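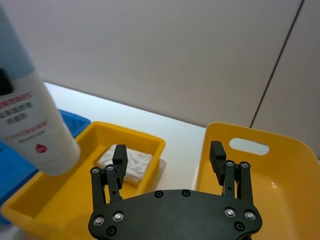
Catalytic converter thefts: what residents should know

The Lumimton Police Department took six reports of stolen catalytic converters in January, all of them from vehicles parked overnight within a short drive of the Jondilwood park-and-ride lot. Two of the vehicles were in the lot itself. The others were on side streets off Nandau Avenue, and one was in a private driveway with the porch light on.

No arrests have been made. Officers believe the thefts are connected but have not released a description of a suspect or a vehicle. A resident on Somogyi Street reported hearing a power saw shortly before 4 a.m. and saw a dark pickup leave without its headlights on. She was not able to read the plate.

Pickups, older hybrids and delivery vans were the vehicles hit. They sit higher off the ground or have converters that are easy to reach, and a thief with a battery-powered saw can be gone in a couple of minutes. Owners usually find out when they start the engine and hear a loud roar. If that happens, turn the engine off and call the non-emergency line before moving the vehicle. Officers would like to photograph the cut pipes and check the ground for blades.

Replacement costs in the January cases started at $1,000. The highest bill was $3,005, for a work van that also had a fuel line damaged. Coverage for this kind of theft normally falls under the comprehensive part of an auto policy, so drivers who carry liability only should expect to pay the whole amount. Check your deductible now if you are not sure what it is.

The department has added overnight patrols at the park-and-ride and on the blocks between Nandau Avenue and the rail line. The city has also repaired two lights at the north end of the lot that had been out since the fall.

Free etching nights

The department will etch ID numbers on converters at the public works garage on Nandau Avenue next month. There are 60 spots, and they are open to Lumimton residents with proof of address. The number is marked on the converter shell and painted over in bright high-heat paint. It takes a few minutes and you can stay in the waiting area while it is done. Etching does not stop a saw, but scrap buyers are less likely to take a marked part, and officers can trace it if it is recovered.

Sign up at the front desk of the police station or by phone. Bring your registration. Vehicles need to be cool enough to work under, so please arrive early and let yours sit.

Other steps

Park in a garage if you have one. If you park in a driveway, pull in close to a wall or fence on the exhaust side. Some car alarms can be set to go off when the vehicle is tilted, and a dealer or repair shop can tell you if yours has that setting. Shields and cages are sold for many models and can be put on by most muffler shops.

If you see someone under a vehicle late at night, do not approach them. Call 911 and give the street, the direction they leave in and whatever you can see of the vehicle.

Residents near the Jondilwood lot who have cameras facing the street are asked to save any January footage recorded between midnight and 5 a.m. It can be dropped off at the station on a thumb drive or sent through the tip page on the city website.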